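Unser Greifarm stand plötzlich still – und was wir daraus gemacht haben

Pressemitteilung der Kivthorpe Automation, August

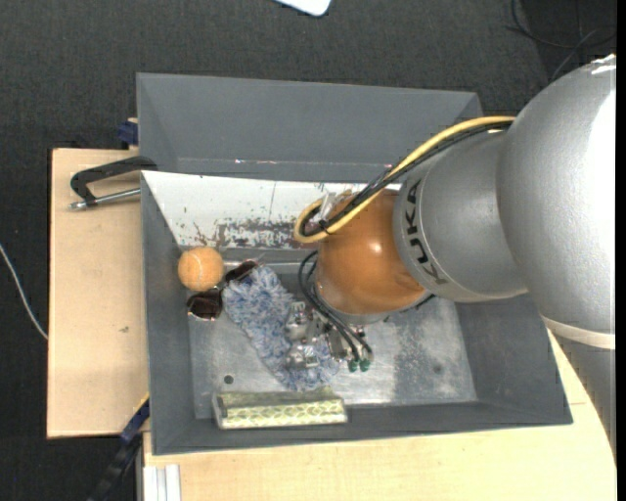

Der Kuka-Arm mit seinem Greifer über der grauen Metallkiste, darin unter anderem eine Sonnenbrille und ein oranger Tennisball.

12 Mal geteilt · 3 Kommentare

Ich schreibe diese Mitteilung selbst, weil in den letzten Wochen so viele von euch nachgefragt haben. Ja, es stimmt: Unsere Sortierzelle Rirnon ist bei einem Dauerlauf ausgefallen. Nach 1472 Griffen blieb der Arm mitten in einer Bewegung stehen, und zwar ohne Fehlermeldung am Bedienpult. Verletzt wurde zum Glück niemand, das gleich vorweg!

Der Übeltäter war ein Stecker in der Greiferleitung, der sich Stück für Stück gelockert hatte. Die Leitungen laufen außen am Arm mit und machen am Handgelenk eine enge Schleife, da zieht und zerrt es bei jeder Drehung (ich habe das ehrlich gesagt unterschätzt). Der Greifer meldete nichts mehr, die Steuerung wartete brav weiter auf ein Signal – und alle, die davorstanden, dachten, der Arm sei abgeschaltet. War er aber nicht. Er war unter Strom und hätte jederzeit wieder anlaufen können, und genau das macht mir mehr Bauchweh als der Ausfall selbst.

Wir haben die Zelle deshalb 24 Stunden komplett stillgelegt und zusammen mit den Leuten von Nzioka Prüftechnik alles durchgesehen. Ab sofort gilt: Bleibt das Greifersignal länger als 2 Sekunden weg, schaltet der Antrieb ab und die Warnleuchte geht an. Die Stecker bekommen eine Verriegelung, und in die Kiste greift bei uns keiner mehr, bevor der Hauptschalter abgeschlossen ist. Auch nicht mal eben schnell für eine heruntergerutschte Packung!

Wer eine Rirnon im Betrieb hat, bekommt den Verriegelungssatz kostenlos zugeschickt, drei Stück pro Zelle. Das Update für die Steuerung spielen wir aus der Ferne auf. Bitte lasst die Zelle bis dahin nicht unbeaufsichtigt laufen. Fragen nimmt unser Servicebüro in Nultow täglich ab 8 Uhr entgegen, gern auch die unbequemen.

Gefällt 24 Personen · Teilen · Drucken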